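Ticket: Gripper reports "object held" while open
Queue: Stekura Shared Workshop, Robotics Bench
Project: Masanja two-arm build
Software: Weltance simulator, attic room
Opened: April 13, 2026
Priority: Normal
Status: Resolved, monitoring

Summary

The member building the two-arm robot reports that the simulated gripper returns a status of "object held" after it has been commanded fully open. The control program then declines to start the next pick. The physical arms have not been powered during this work and will remain off until the ticket is closed.

Expected behavior

With the fingers open and no contact between them, the status should read "empty." The pick routine should proceed to the next target without input from the operator.

Observed behavior

The status remains at "object held" for the rest of the session. A restart of the control program clears it, and the fault returns after the first close and open cycle. The member states that the same program ran without this fault in March, before the finger settings were replaced with those supplied by Skilteck.

Log of actions

Entry 1. The room was reloaded from the saved copy and the program was run with no changes. The fault was reproduced on the first attempt.

Entry 2. The session log was exported. It contains 3,679 lines, and the first incorrect status appears directly after the open command. No collision warning was recorded.

Entry 3. Finger friction was lowered and then restored. There was no effect in either case.

Entry 4. The toys were removed from the room in a test copy, in order to rule out contact with a stray object. The fault persisted. The test copy has been deleted.

Entry 5. The finger travel value was compared with the build sheet. The build sheet gives 70 mm between the fingers at full opening. The replacement settings use a larger figure - one that the simulated fingers cannot reach. The program reads any opening short of the target as a blocked finger, and therefore as a held object.

Entry 6. Finger travel was corrected to 70 mm and the held-object check was changed to require contact as well as position. The program was run for more than 100 open and close cycles. The status was correct throughout.

Views of the attic room from this ticket 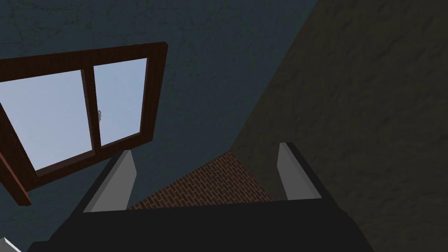
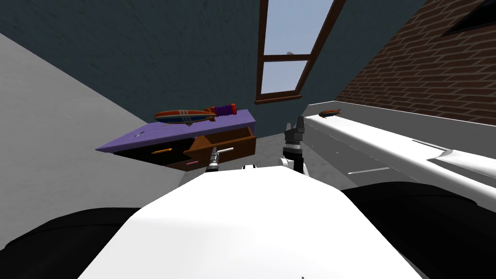
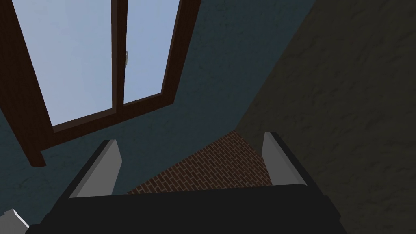
Submitted by: Ibsa Gudeta, Robotics Bench
Reviewed by: Joyce Mwaipopo

Reviewer's notes

The first and third views show the gripper with its fingers apart and nothing between them, with the window beyond. This is the condition in which the program must report "empty." The second view shows both arms and the pulled-out drawer of the desk, where the next pick routine is to be tested.

The correction is approved for the simulator. Before the same values are loaded to the physical arms, the member is asked to measure the opening of each gripper by hand and enter both readings on the build sheet. The Skilteck settings file should be kept under its original name and should not be edited.

One item remains open. The pick routine has nine targets, and only the first has been run since the correction. The remaining targets are to be run in order, with the status recorded after each release. If "object held" appears again while the fingers are open, please reply to this ticket with the exported log attached and leave the room loaded in its current state.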